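Sedora Household Words

README, last touched in September

Hi! Sedora is a word list. It collects what people call the everyday things in their homes: the drawer where batteries and string end up, the heel of a loaf of bread, the last chair anyone wants at a big dinner. I started it after moving from Montes to Flurnenberg, when I asked a neighbor for a dish towel and got a blank look. The two towns are a short train ride apart and they can't agree on a thing!

What's in it

There are 1,239 entries right now, all in one file called words.csv. Each row has the word, the meaning in plain English, the town it came from, and a notes column where I ramble. Meanings are mine, so if one sounds off, blame me. There are 19 topic tags (kitchen, laundry, weather indoors, pets and so on), and an entry can carry as many as it likes. I went back and forth on "weather indoors" but drafts and damp have so many names that they needed a home.

The towns are Flurnenberg, Montes and Gralilov. Gralilov is thin, only 32 entries, and most of those are about soup. I'd love more.

How I collected it

Mostly by chatting. I wrote words down at kitchen tables, on trains and in line at the bakery, then typed them up the same evening before I forgot who meant what. No names are kept. If somebody asked me to leave a word out (family jokes, mainly), it's gone.

Spelling is a mess. A lot of these words are only ever spoken, so I spelled them the way they sounded to me, and where two people argued about it I kept both and put the second one in notes. Please don't "fix" these in a pull request. Typos in the meanings are fair game, though, and there are plenty.

Known problems

The kitchen tag is way too big and the garage has hardly anything. Version 2 also renamed the "place" column to "town", so old scripts will break, sorry. A few rows in the laundry section have a stray comma that some spreadsheet programs choke on. Open the file as UTF-8 or the accents turn to soup (and not the Gralilov kind).
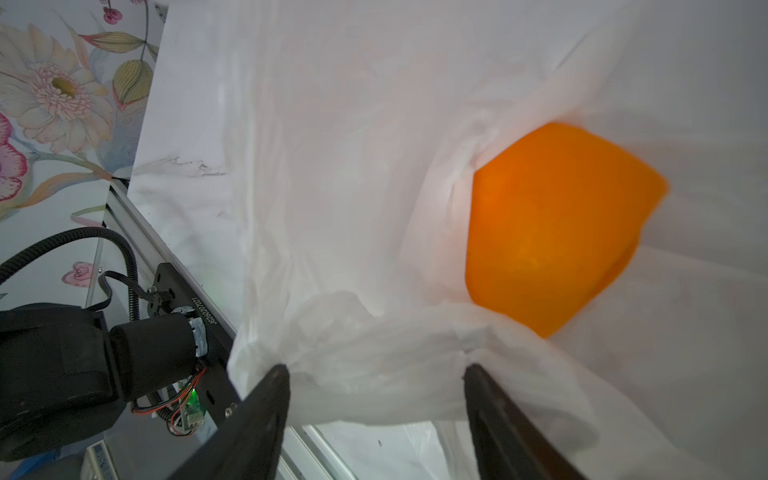
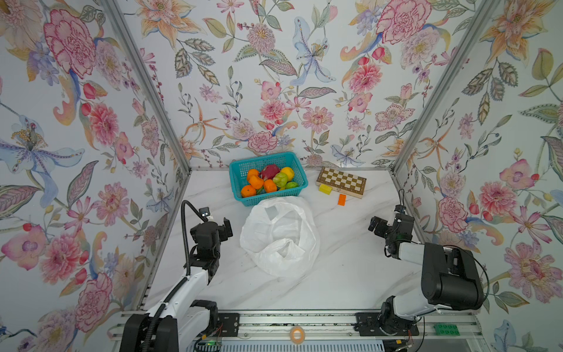 Containers are my favorite corner of the list, and the one I get the most mail about. Flurnenberg has separate words for a bag you carry home and the same bag once it's folded up under the sink, while Montes makes do with one for both. Baskets are worse. A teal one with mesh sides and oranges in it would be a "fruit sitter" in Montes, but put bread in there and the name changes completely. I've tagged all of these "holders", and I'm still deciding whether bowls belong with them.

Using it

Take it, teach with it, print it out and stick it on the fridge. A credit to Sedora is nice but I won't chase you. To add a word, open an issue with the word, the town and a sentence showing how you'd say it at home. I answer in the evenings, usually after dishes.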